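Datcombe's lychee row reaches second sitting

Datcombe parish council has spent a second evening on the question of whether a lychee may be entered in the village show as a soft fruit, and has decided to spend a third.

The trouble began when Prodromos Tzavaras, who grows two lychee trees in a heated greenhouse behind the old Hofstetter dairy, won Best Soft Fruit with a plate of 17. The runner-up, Marcelle Boyer, had entered gooseberries, as she has done every year since moving to the village from Gadville. She lodged her objection before the tea urn had cooled.

Her case rests on the show rules, which describe soft fruit as "berries, currants and the like". A lychee, she told the meeting, has a shell. "You could drop one down the stairs," she said. "I have done it, and it was perfectly all right."

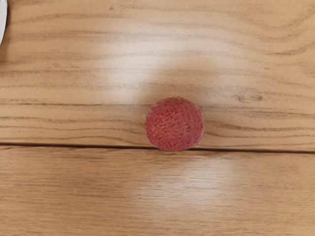

Mr Tzavaras replied that the rules also admit the melon, provided it is small, and that no one had ever thrown a melon down the stairs to check. He offered to peel the winning plate in front of the council. The chairman pointed out that the winning plate had been eaten by the judges, which was noted in the minutes.

A petition in support of the gooseberries has gathered 1,282 signatures, a handsome total for a village of 3,000 and a surprising one for anybody who has seen the turnout at local elections. A rival petition is pinned up in the Jasano café. It has Mr Tzavaras's name on it, and his brother's.

The prize at stake is a £2 voucher for the garden centre and a cup, which Mr Tzavaras has agreed to keep in a neutral cupboard at the village hall until the matter is settled.

Councillors will return to it in December, after the item on potholes. A proposal to create a new class, Fruit (Other), was defeated when it emerged that somebody would have to buy another cup.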